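# The Skutau striped knit top

I've been selling the Skutau for two summers now and I still get a little excited when a new box of them lands on my packing bench! It's the navy one with the thin white stripes, and if you've ever bought anything from my shop there's a good chance you were looking at this first and then talked yourself into something more sensible.

So, the basics. It's a long-sleeved top in a medium-weight cotton knit, made for us by Ralix, the same people who do our socks. Boat neck, straight hem, no pocket (I tried a pocket on the first sample and it sagged like an old sofa). The fabric weighs a bit more than a regular T-shirt and a lot less than a sweatshirt, and I wear mine under a coat from fall right through spring. In August I push the sleeves up and complain.

The stripes are narrow with wide bands of navy between them. I went back and forth on that for ages. My first drawing had them much closer together, and when Veronika Plattner, who cuts my patterns, pinned it up on the wall we both got dizzy looking at it. She spread them out, I grumbled, she was right.

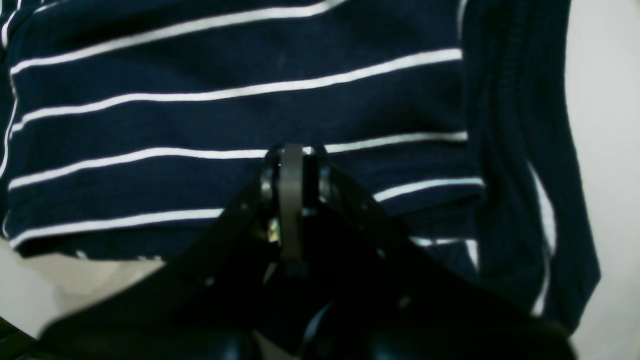 Anyway, sizing. It runs a touch long in the body, and I did that on purpose, I hate a shirt that creeps up when you reach for a shelf. If you're between sizes and like things neat, go down. If you want to layer it over a tank or a thin thermal, stay where you are. The sleeves hit my wrist bone and I have pretty average arms. People with long arms have told me they end up with a bracelet sleeve, which they mostly seem fine with.

## Washing and folding

Cold wash, inside out, with other dark things. Please don't put it in with your towels, the lint loves navy and you'll be picking at it for weeks. I hang mine over the back of a chair to dry. The dryer won't ruin it, but you'll lose a little length, and the cuffs go wavy.

For folding, I lay it face down, bring the sides in, and try to get the stripes to line up along the edge. It's oddly satisfying when it works and I don't bother when I'm tired. You can roll it for a suitcase too. Knits like this don't hold a hard crease, and a night on a hanger takes care of most of it.

One more thing on hangers: use a fat one. The skinny wire kind leaves little bumps at the shoulders. A damp hand and a bit of patting gets them out again, if it's too late for you.

## Colors and what goes with it

Navy with white is the one I keep in stock all year. There was a rust version under the Oyewole name and I get emails about it constantly (I know, I know, I miss it too). The yarn was discontinued and the replacement shade looked like canned soup, so I'm holding off.

It goes with jeans, obviously. I also like it tucked into the Hakik skirt, the gray one with the deep waistband, and the stripes make a nice change from all that plain wool.

## Ordering

- Style number: 563
- Sizes: XS to XXL
- Price: $56
- Fabric: cotton knit, fine rib
- Care: cold wash, inside out, hang to dry

Orders go out from my bench twice a week. Exchanges are fine as long as it's unworn and the tag's still on, just tuck a note in the package with the size you'd like. If yours shows up with a loose thread at the hem, don't pull it! Send me a message and I'll swap it.

Page updated 2020-01-24, with medium and large back in stock.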